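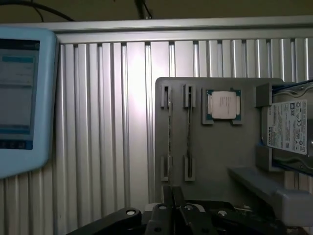

Bancada Clarnadier: painel tátil, placa de fixação com módulos de RAM, processador e disco Toshiba de 3,5 polegadas, com a garra em primeiro plano.

Clarnadier – célula de manuseamento de componentes informáticos com câmara no punho

Equipamento partilhado, laboratório de Hakville
Responsável técnica: Esther Odera
Estado: disponível para projetos internos e, mediante pedido, para grupos externos

O que é

A Clarnadier é uma célula de investigação para retirar e recolocar peças de computador numa placa de fixação vertical. Serve para comparar métodos de controlo aprendidos por demonstração com rotinas programadas à mão. Não é um produto industrial e não recomendamos que seja avaliada como tal. Quem precisa de separar discos em quantidade, dia após dia, fica mais bem servido com uma máquina dedicada.

Esta página é mantida por quem usa a célula. O folheto do método Soltmont, que circula à parte, é mais entusiasta do que nós.

O método Soltmont, em poucas palavras

O Soltmont aprende a partir de demonstrações feitas por um operador, usando sobretudo a imagem da câmara do punho. A política recebe a imagem e a posição da garra e devolve o movimento seguinte. O conjunto de treino desta célula tem 511 demonstrações, gravadas por Nyokabi Chege e Upendo Kinyua em novembro.

A ideia defendida pelos autores é que a câmara junto à garra dispensa calibração fina entre o robô e a placa. É uma afirmação forte. Para as peças grandes parece razoável, para os módulos de memória temos dúvidas, e explicamos porquê mais abaixo.

O que medimos

Repetimos o ensaio de base com 90 tentativas por tipo de peça, sempre com a mesma placa e o mesmo operador de segurança, Victor Mosoti. Conta como êxito a peça retirada e recolocada no seu suporte sem intervenção humana.

Disco de 3,5 polegadas: o Soltmont e a rotina programada ficaram empatados. Um empate é um bom resultado para um método aprendido, mas convém lembrar que a rotina foi escrita numa tarde.

Processador: ligeira vantagem do Soltmont, sobretudo quando a peça estava um pouco rodada no ninho. Foi o resultado que mais nos convenceu.

Módulos de RAM: 17 falhas do Soltmont, quase todas na recolocação. O módulo entra no suporte inferior, fica desalinhado em cima e a política continua a empurrar como se estivesse tudo bem. A rotina programada falhou menos vezes e, quando falhou, parou.

Este último ponto pesa mais do que a percentagem final. Um sistema que para é fácil de corrigir. Um que insiste dobra contactos, e já perdemos 2 módulos dessa forma.

Onde ficamos de pé atrás

A placa foi a mesma no treino e na avaliação. Pauline Wainwright propôs deslocar os suportes alguns milímetros e repetir tudo, e enquanto isso não estiver feito não aceitamos a palavra «generalização» em nenhum relatório que saia daqui.

A iluminação também é um problema. A estrutura é de perfil de alumínio e produz reflexos que mudam com a posição do braço. Pode ser que a política use esses reflexos como referência. Não temos prova disso, mas também não vimos ninguém excluir a hipótese. O ensaio com painéis mate a cobrir os perfis está previsto.

Depois há a escolha das demonstrações. O folheto fala em «dados sem filtragem». Nos registos, as sessões interrompidas não foram guardadas, e portanto houve filtragem, feita pelo botão de paragem. Não acusamos ninguém de má-fé – é o costume em muitos laboratórios – mas o texto devia dizê-lo.

Por fim, falta uma comparação com uma câmara fixa. Sem ela, não se sabe quanto do resultado vem da posição da câmara e quanto vem simplesmente de haver muitas demonstrações.

Configuração da célula

Estrutura: perfil de alumínio
Placa: vertical, cinzenta, com suportes para memória, processador e disco
Garra: preta, de dedos paralelos
Câmara principal: montada no punho
Interface: painel tátil junto à placa
Registo: ferramenta Were, instalada no computador da célula

A Were grava imagem, posição e força na mesma linha de tempo. Funciona bem em sessões curtas. Em sessões longas o ficheiro de força atrasa-se em relação à imagem, e quem analisar contactos deve verificar a sincronização antes de tirar conclusões.

Utilização

Os pedidos são feitos a Esther Odera, com uma descrição do ensaio e a lista de peças. Pedimos que indiquem à partida o critério de êxito. Já recebemos propostas em que esse critério aparecia só depois dos resultados, e foram devolvidas.

Os módulos de memória destinados a ensaios de inserção são fornecidos pelo grupo que os pede. Os discos não devem conter dados. A primeira sessão é acompanhada por Victor Mosoti e as seguintes dependem do que ele achar da primeira.

Os registos brutos das 90 tentativas por peça, falhas incluídas, podem ser consultados no laboratório. Quem quiser contestar a nossa leitura dos módulos de RAM deve começar pelos vídeos da recolocação, que estão na pasta com o nome de Nyokabi Chege.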